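Can and bottle deposit comes to Gresta after council vote
2022-05-04

Gresta will begin charging a deposit on canned and bottled drinks in January, after the town council approved the plan by a vote of 4 to 2.

Shoppers will pay an extra 10 cents on each can or plastic bottle and get the money back when they return the empty. Glass is left out of the first year. So are milk and juice cartons, which will still go in the blue curbside bin.

The town has picked four return points. Two will be at the Kandura grocery stores on Mill Road and Harbor Street, one at the Marikar bus station, and one at the town recycling yard. The stores will take returns whenever they are open. The yard will keep its present hours and will be closed on public holidays.

Sewwandi Weerasinghe, who runs the town's waste office, told the council that drink containers are the most common litter picked up along the river path and in the parks. Last year's spring cleanup brought in 1,720 cans and bottles from the path between the footbridge and the boat ramp.

"We pay crews to pick these up one at a time," Weerasinghe said. "A deposit gives people a reason to hang on to them until they pass a return point."
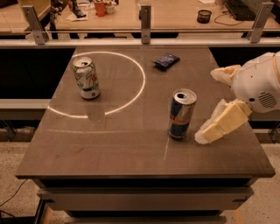

Empties do not have to be rinsed, but they should be drained, and cans must not be crushed. The code on the side has to be readable for the refund to go through. Customers at the grocery stores can take the refund as cash or have it put toward their bill. At the bus station it will be paid as a printed slip that can be cashed at the ticket window.

Wesutis, the company that already collects the town's curbside recycling, will empty the return points under an addition to its current contract. The company will keep the scrap value of the metal and pay for upkeep of the collection bins.

The two members who voted no said the charge would be hard on small shops near the town line, where customers can easily drive to the next town for a case of soda. They asked for a smaller deposit on multipacks. That change was voted down before the main vote.

Restaurants and cafes that serve drinks to be finished on site will not have to charge customers the deposit. They will pay it to their supplier and claim it back on returned empties. Takeout drinks in cans will carry the charge.

Shops will receive new shelf labels and a printed guide from the waste office in the fall. Containers bought before the start date cannot be returned for a refund. The council will review the deposit after its first year, including whether to add glass.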